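Clarnton Community College
Food Handling and Packaging, Project Report
Packing Eggs in Open Trays at a Small Table
Kelly Falcão
4 March 2025

1. Background

Staltodetti is a small egg farm that sells at the roadside and to a few cafes. Most of the eggs go out in closed cartons, but the cafes get theirs in open trays that are carried back and used again. The trays are filled at a table by whoever is free. There is no written method for it, and the people who do it fill the trays in different ways. Some start at the front, some start at a corner and spiral in, and some put eggs wherever there is a gap.

My project was to look at how an open tray is best filled at an ordinary table, and to write a one-page method that the farm could pin up. I also wanted to know where eggs get damaged. The farm loses a few every week at the packing stage, and the owner had assumed this came from bad trays.

2. Questions

Does the order of filling make a difference to cracked eggs?
Does it matter where the loose eggs are placed before packing?
Is one type of tray better than the other?

3. Materials

The eggs were brown, mixed medium and large, from one flock. I used almost 200 in total, including the ones that were used again in a later session. Eggs were looked over under a lamp before each session and any with a crack were taken out.

Two types of tray were used. The first was a gray Monik tray that the farm already buys. The second was a pink tray with three rows of five cups, which was on hand in the packaging room. Both are open trays with no lid.

The table stands against the wall in the packaging room in Nair Hall. The top is in two sections, and there is a seam running from left to right where they meet. All packing was done on the front section. The seam turned out to matter more than I expected and is discussed in section 6.

Before a tray was filled, loose eggs were set down directly on the tabletop near it. No bowl, cloth or liner was used in the main sessions, as the farm does not use one. The tray was placed at a diagonal in most sessions. I had started with it square to the edge of the table but found the far corner awkward to reach.
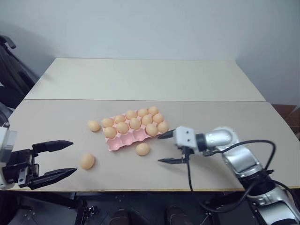
4. Method

There were 3 sessions. In each one, trays were filled in the following orders.

Back row first. The row farthest from the front of the table is filled, then the middle row, then the front row from right to left.

Front row first. The same thing the other way around.

No set order. Eggs go into whichever cup is nearest.

Each egg was lowered until it touched the bottom of the cup and then let go. Eggs were placed with the wide end up where possible, but this was not enforced, and many ended up on a slant. Large eggs sit high in the cup and lean toward their neighbors.

After each tray was full, it was left for a minute, unpacked, and every egg was looked over again under the lamp. Cracks were written down along with the cup the egg came from. If an egg was knocked before it reached the tray, that was written down separately.

I also made a note of any egg that rolled on the table, even if nothing happened to it.

5. Results

5.1 Cracked eggs

In all, 7 eggs were found cracked after the sessions. Most of these were from the trays packed in no set order. The damage was on the side of the egg, where it would touch the egg in the next cup. None of it was at the bottom, so I do not think the eggs were being dropped into the cups.

Filling the back row first gave the best result. With the near cups still empty there is room to bring an egg in low over them. With the front row filled first, every egg for the back has to be lifted over eggs that are already there. Two of the cracks happened that way.

5.2 Half-filled trays

The hardest part of any tray is the last row. The middle row is full by then and the large eggs in it lean out over the empty cups. I got better at this after I started to put the large eggs at the ends of the rows, but this means sorting them first, and the farm may not want the extra step.

5.3 Loose eggs

Eggs on the table were a bigger problem than the trays. An egg on its side on a bare top will rock when the tray is touched and sometimes roll. Eggs placed close against the tray got bumped. Those set farther off to the left were left alone until they were needed, but they took a longer reach.
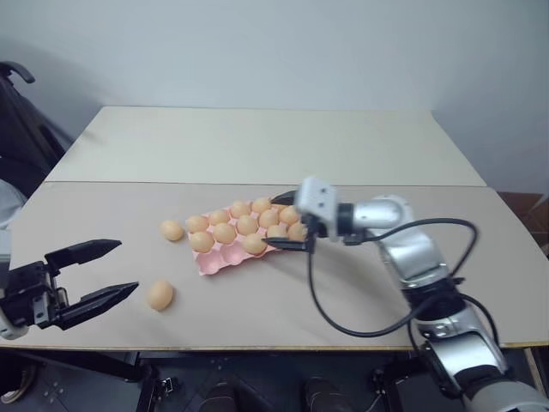

Figure 2. Tray partly filled, with two eggs on the tabletop to its left.

5.4 Tray type

I found no clear difference in cracks between the gray tray and the pink one. The pink tray was easier to check at a glance, as an empty pink cup stands out from a brown egg. With the gray tray I twice thought a row was finished when it was not.

6. Discussion

The owner's idea that the trays were to blame is not supported by what I found. The order of filling and the loose eggs made more difference.

The seam in the tabletop was a problem in the first session. I had put the tray across it and the tray shifted when it was half full. After that I kept everything on the front section. The table at the farm is a single board, so this may not apply there.

The project has limits. I did all the packing myself and I got faster as I went, so the later trays may look better than they should. The eggs came from one flock and were packed in the cool part of the year. The farm says shells are thinner in August.

7. Recommendations

Fill the back row first and the front row last.
Keep loose eggs to one side and do not let them touch the tray.
Turn the tray at a slight angle to the table.
Try a folded towel under the loose eggs. I tested this only briefly and the eggs did not roll.
Keep using the trays the farm already has.

A copy of the one-page method is in Appendix A. The session notes are in Appendix B.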